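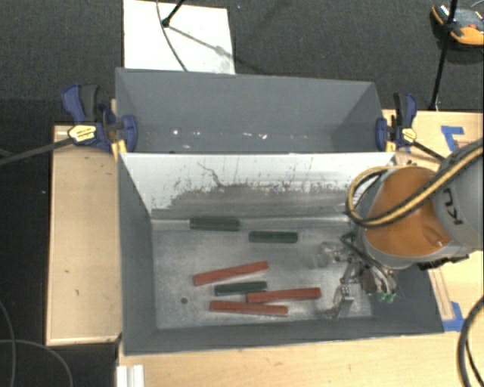

Two-bin setup, start position, all blocks in the near bin

Teaching by hand vs joystick for a bin transfer job

kimetti_bench
Posted June 2018

Looking for opinions before I put any more hours into this. The job is moving long blocks, green and red, from the near bin over the divider into the far one. I want to show the arm how to do it instead of writing out every position.

So far I have done 30 demonstrations with the joystick and 5 by hand, with the arm in free-drive and me pushing it through the move. The joystick ones are slow and jerky. The hand-guided ones look much nicer on the plot but I find it hard to close the gripper at the right moment while holding the wrist.

Which would you carry on with? I am using the Drelivus recorder for both.

hosepipe68
Hand guiding, every time. You feel the contact through the arm. With a joystick you are guessing how hard the fingers are pressing on the bin floor.

Get a foot pedal for the gripper and your timing problem goes away.

norf_arm
Disagree with the above. If you have a camera on the job then your hands and sleeves are in every hand-guided recording, and they won't be there when it runs by itself. We had a whole batch spoilt that way at Hashmi. Joystick is slower but what you record is what the robot sees later.

Jerky is mostly practice. Turn the speed down near the bin and up again once you are over the divider.

hosepipe68
He didn't say he was using a camera for the learning part.

kimetti_bench
I am, sorry, should have said. One fixed camera looking at the bins. So the sleeves point does apply.

tallow
You can do both. Guide it by hand, save only the joint positions, put the blocks back where they were and play it back with the camera running. We do this for everything now. It doubles the time but you get smooth moves and clean pictures.

norf_arm
Only works if the blocks go back exactly where they were. With six of them lying at odd angles I wouldn't trust it. One nudged block and the fingers come down on top of it.

tallow
Tape marks on the bin floor. Or take a still first and match it by eye. It has been good enough for us, but our parts are shorter than yours.

brackenfell
Different question. How do you deal with the ones lying close together? The red one nearest the front wall is almost alongside its neighbour. When I did a similar job for Zakholm the arm learned the easy picks and then made a mess of anything with a block next to it.

kimetti_bench
Badly, so far. I have been leaving those until last, when there is more room.

brackenfell
Then it has never been shown one. I would do at least 10 where you start with the awkward block, and a few where you push it clear with one finger before gripping. Also do some where the grip is poor and you back off and try again, or it won't know how to recover.

hosepipe68
I would leave the failed grips out. You are teaching it to fail.

brackenfell
I don't mean leave a drop in and stop there. Keep the whole thing, miss and second try. It made a clear difference for us.

norf_arm
Check your clamps between sessions as well. If the bins creep by a few millimetres your early recordings don't match your late ones.

kimetti_bench
Thanks all. I will stay on the joystick, slow it down near the floor and record a set starting with the close-together ones. I might try tallow's playback method on a single block to see how far out it is. Will post the results in July - the arm is needed for something else until then.

hosepipe68
Still say get the pedal.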